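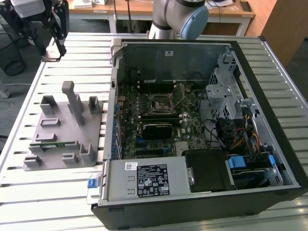 Search all topics Search

Recording dismantled equipment in the asset register

Hatsue Nishimura
Our organisation keeps a register of all office equipment, from filing cabinets to computers. Entry 3826 is a desktop computer which has since been opened for parts. Should the entry be closed, or should each part receive a number of its own? The guidance issued in November covers furniture and vehicles only.

Wing-yan Tse
The entry should stay open until the last part of value has left the building. Please add a dated note, signed by the person responsible for the room.

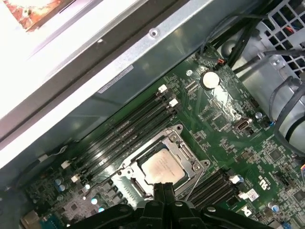
A register entry should rest on a mark that another member of staff can find and read without help. Printed labels fade, and staff should check them at each annual review. The pale label on the inner wall of the computer case is a fair instance: its lines are too small to read in the photograph, and it should not be relied upon as the only means of identification. A number fixed to the outside is preferable.

Renji Shibata
We close the entry and start again. It has never caused difficulty at Minami.

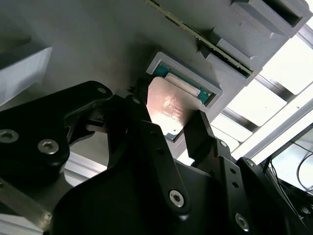 Separate numbers are justified only where a part will be stored, lent or sold apart from its parent item. Cables, screws and drawer keys do not qualify. A processor may, and the entry should describe it plainly, for instance "processor, copper-coloured metal top, green base", followed by the number of the parent item. Parts kept for internal use may be listed on a single sheet. 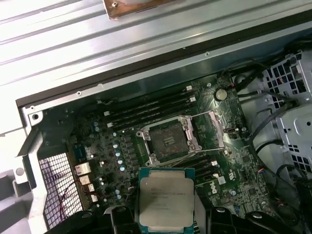
Fivport Records and Property Team

Members are reminded that local financial rules take precedence over replies given on these pages. Closed entries should be retained in the register and not deleted. Requests for the standard transfer form should be addressed to Kazue Uchida.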